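Sorting out the shape blocks (and a board that took me far too long)

Posted Sat 19 December
4 comments

I have been promising a post about the shape blocks since October, when I mentioned them in passing at the bottom of the soup post and then three of you wrote to ask what I was talking about. So, the blocks. Make yourself a cup of something, because you know how I am.

When my sister Meenakshi moved back east she left me two boxes of what she called "useful things." One was mostly extension cords. The other was a shoebox full of little colored shapes, the kind small children post through holes in a lid, only there was no lid and no box with holes to post them through. They had come from at least two different sets, I think, because the reds didn't match each other and some had a smooth feel and others were all ridges. There were cylinders and stars and hearts and a lot of triangles. Meenakshi's boys were long past them. She said to throw them out if I didn't want them.

Well, I didn't throw them out. I put the shoebox on top of the wardrobe and there it stayed through one whole summer, and the only reason it came down again is that Muthoni Nyaga next door started bringing her little one over on Thursday afternoons while she does her class. He is two and a half and very serious. The first week I gave him saucepans, which he enjoyed and I did not. The second week I remembered the shoebox.

What I had pictured was a child sitting happily posting shapes into an ice cream tub. What happened was that he tipped the whole lot on the rug, looked at them for a while, and began putting them next to each other. He didn't stack them or throw them. He put a star beside a star, and then took it away again and put it beside something yellow, and he was so absorbed that I drank an entire cup of tea while it was hot. When his mother came he didn't want to go home, and I felt like the cleverest woman on the street.

The rug was the trouble. Ours is the thick sort (a wedding present, and we have never dared replace it) and nothing small will stand up on it. He would get a cylinder just so and it would lean over against its neighbor and the whole group would go. He bore it better than I would have. But you could see it bothered him, and it bothered me on his behalf, and that was how I got it into my head that what we needed was a board.

I tried a baking tray first. Too noisy, and the rim got in his way. Then I tried the big cutting board from the kitchen, which has a groove around it for the juice, and of course everything he cared about ended up in the groove. It also smelled a little of onion, and I think he noticed, from the look he gave me. After that I tried a tea tray with a picture of a lighthouse on it, and that was the worst of the lot, because he put a block on every window of the lighthouse and then there was nothing more to be done. He sat back as if to say, well, that's finished.

So a plain board. Flat, no rim, no picture, pale enough that the colors show up. You would think that would be easy to buy. I looked at the hardware store on Prajapati Road and all they had was shelving with a white coating that chips, and I looked online and found a lovely one sold as a "play surface" for more than I spent on my winter boots. In the end I mentioned it to Vikas Pandey, who was at school with my husband and has a workshop in the unit behind Stalura, the picture framing place. He said he had planks left over from a tabletop and he'd glue me something up if I wasn't in a hurry.

I wasn't in a hurry, but I will admit that I called him more than was polite. He is a patient man. He explained to me about letting the glue sit and about sanding with the grain, and I wrote it all down on the back of an envelope as though I were ever going to do it myself. He asked what finish I wanted and I said what finish do you put on something that a child might lick, and he laughed and said oil, the kind you can use on salad bowls, and then more oil. I paid him with a lemon cake and he told me that was too much. It was not too much. I've seen what they charge for those play surfaces!

While all that was going on I washed the blocks. This is my advice to anyone who inherits a box of anything: wash it before you sort it. I did mine in the sink in warm water with a drop of dish soap and an old toothbrush for the ridged ones, and then laid them on a towel on the radiator. The water was the color of weak tea. I went through them after that and took out the cracked ones and anything with a sharp corner. I took out the very smallest too and put those up high where they can wait until he is older, and I'd urge you to do the same if you have anybody under three in the house. My rule was that if it fit inside a toilet paper tube it went up high, and a good many did.

Then came the sorting, and I had opinions about this and so did everyone else. My husband said by color, obviously. Muthoni said by shape, because that's how they do it at the nursery. I had begun by doing colors in jam jars, and it did look beautiful on the windowsill, all those jars in a row with the light coming through. But when the little one came on Thursday he emptied every jar one after another and made his own arrangement and didn't put a single thing back, and I saw that the jars had been for me. Now they all live together in one cloth bag with a drawstring (the one the good towels came in), and he can put his whole arm in.

What I do instead, before he arrives, is set a few out. Only a few. If I put out the whole bagful he gets a bit lost, but if there's a small group waiting for him he goes straight to it and starts to make changes. I like to put two of a color side by side, and not the same shape if I can help it, so there is something to think about. A round one with a star, say. I try to leave plenty of bare wood, too. It gives him somewhere to move things to.
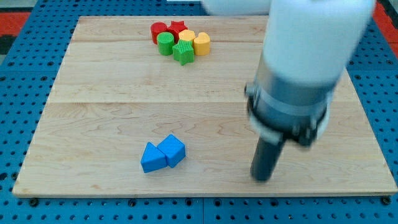 Two reds, two greens, two yellows, and the blue pair off by themselves.

I'm fond of the heart, myself. There is something very satisfying about the way a heart sits with its two bumps up, next to all those sensible cylinders. The little one has no special feeling for it. He likes the triangle, and he likes to have it right up against whatever is next to it with no gap at all. If there's a gap he will fix it, with one finger, very slowly, breathing through his nose.

We've worked out some small games, if you can call them that. In one of them I shut my eyes and he moves something and I have to say what he moved. (I am bad at it. He is delighted by this.) In another we find everything that will stand up and everything that won't. And there's one that he invented, where all the blocks have to go to bed, and this means pushing them together into as tight a bunch as they will go and then whispering. I don't know what he whispers. I've never liked to ask.

The board has been a success in other ways. It doesn't slide about, it wipes clean, and when he's gone home I have rolled out pastry on it, though Vikas would probably like to know I gave it a good wash both before and after. You can see the joins between the planks if you look for them, faint lines, and there's a bit of swirl in the grain that I find myself looking at when I ought to be looking at the blocks. I'd worried it would look patched together. It looks like a nice piece of wood.

If you want to do the same, I'd say don't buy a new set. Ask around. Everybody I've mentioned this to has had a bag of odd blocks somewhere, and they've all been glad to hand it over. I now have a second shoebox from the lady at the library which I haven't even opened yet, and my husband has asked, quite kindly, whether there is going to be a third.

Next time I'll write up the lemon cake, as Vikas's wife has asked for it and I may as well type it out once for everybody. I also owe you the end of the curtain story. We're having a quiet week here, the heating is behaving, and the little one is due at two, so I had better go and set a few things out.

Share this post | 71 shares

4 comments

Gaurav Awasthi
We had a set like this growing up and I'm fairly sure my mother still has the bag. I'm calling her tonight. Which oil did he use on the board?

Reply from the author
Gaurav, I'll ask him and put it here. It came in a plain tin and I was too busy admiring the wood to read the label.

Muthoni Nyaga
He whispers "goodnight, no talking." I have heard it at home with the socks.

Reply from the author
Oh, that has made my whole day. Thank you.

Recent posts
The soup I make when there is nothing in the house
Curtains, part one
Two boxes from my sister
What to do with too many jam jars
A walk out to Kimari and back in the rain

Contact | Copyright, all words and photos mine unless I say so | Back to top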